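Search this site Search Clear

Household and Service Chores: Frequently Asked Questions
Nullow automation notes, revised 13 April 2023

Does Nullow sell a robot that cleans counters?

No. Nullow sells control software and does evaluation work for small service businesses: salons, laundries, repair shops, short-stay rentals. We test arms and mobile bases made by other firms and report which chores they can finish without help.

Which chores can be automated now?

Vacuuming and mopping open floors. Moving closed totes along a fixed route. Dispensing measured amounts of liquid from a fixed station. Loading identical parts into a fixture. These share three properties: the object is known, its position is known or easily found, and an error is cheap to correct.

Which chores are close?

Sorting flat laundry by size, loading a dishwasher with one set of dishes, and wiping a bare table. In our May trials an arm from Bivside wiped a bare table to an acceptable standard in 17 of 20 runs. The three failures were missed strips along the edge nearest the base. Acceptable here means no visible residue under a lamp held at a low angle.

Which chores are not close?

Anything in which the soil changes during cleaning, the surface has to be cleared and reset, or the worker chooses a method by feel. Wax, syrup, glue and grease are in this group. So are most jobs involving bags, cords and wet cloth.

What counts as "finished"?

The customer's own standard, applied by the customer's own staff. A chore is finished if the next person can use the space without touching it up. We do not score partial completion. A counter that is mostly clean still needs a person to walk over to it.

Why is a bare table easier than a counter in use?

A bare table can be covered with a fixed raster path at constant force. A counter in use has objects along the back, often light ones. The path has to be planned around them, and a cup stack tips at forces well below those needed to lift dried soil. Moving the objects first adds a pick and a place for each one, and each of those has its own failure rate.

How fast are current systems?

Slow. The median time for our bare-table task was 82 seconds. Leszek Sowa, who runs the bench tests, did the same table by hand in less than a quarter of that. Speed matters little overnight and a great deal between two appointments.

Can a remote operator fill the gap?

For some tasks. Teleoperation works where the view is good and contact force is not critical. With sticky soil, operators on our bench tended to push too hard, as they had no force feedback. The Gritik hand controller returns a coarse vibration signal. It reduced the overpressing but did not remove it.

What about wax on a salon counter?

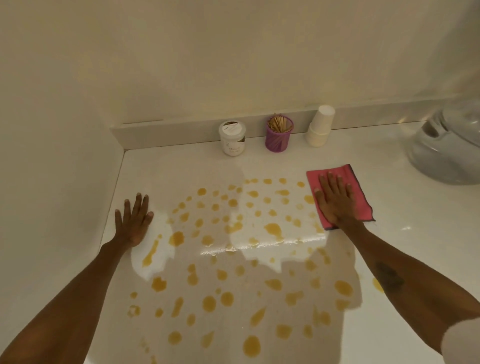
4 min read

Wax service is the hardest wiping task on our list. The spill in view is many separate drops of a thick amber liquid, from dots to larger blobs, with some drawn out into streaks. A person braces one hand flat on the counter and presses a folded or flat cloth with the other. Four problems follow for a machine.

Detection. A glossy white counter throws back glare, and drops inside a glare patch look paler than those outside it. Color thresholds set on one part of the counter fail on another. Polarizing filters help, at the cost of exposure time.

State. Warm wax smears and cool wax has to be lifted or dissolved. The two can look the same to a color camera. A thermal sensor separates them only while the difference from room temperature is large.

Cloth. A microfiber cloth loads up as it travels. A person turns to a clean face when the drag changes. We have not tested an arm that does this reliably.

Clearance. Along the back are a lidded jar, a purple holder full of thin wooden sticks and a stack of paper cups. Each tolerates a different contact force.

Would a disposable counter cover solve it?

Often, yes. Ratree Thammasiri priced paper covers for a two-room salon and found them cheaper than any arm we have evaluated. Where a cheap change to the workplace removes the chore, our report says so.

Do you test with real soil?

Yes. Substitutes such as colored gel gave results that were too good. We now use the customer's own product, applied at working temperature and left for 2 minutes before the run begins.

Will learned policies change these answers?

They have already moved wiping of bare surfaces from unreliable to usable. The Yadav policy we tested coped with a new table height without retraining. It did not cope with a new cloth. We update this page when a result holds across three sites.

How do I submit a chore for evaluation?

Send a written description of the task, the surface material, the product used and the time available. Requests go to Orathai Nilsuwan in the evaluation group.

Related items
Floor robots and door thresholds
Force limits for arms near customers
Folding towels: results by fabric weight
Choosing a camera for shiny surfaces

Comments (3)

Tassanee Rungrueang
We tried the paper covers. Fine for drips, but the wax soaks through at the seams if you leave it. Get the coated ones.

Chih-ming Ho
Was the force limit the same for all of the bare-table runs? An edge miss near the base sounds like a reach problem more than a path problem.

Leszek Sowa
Same limit throughout. You are right about reach. We have since moved the base back and will rerun.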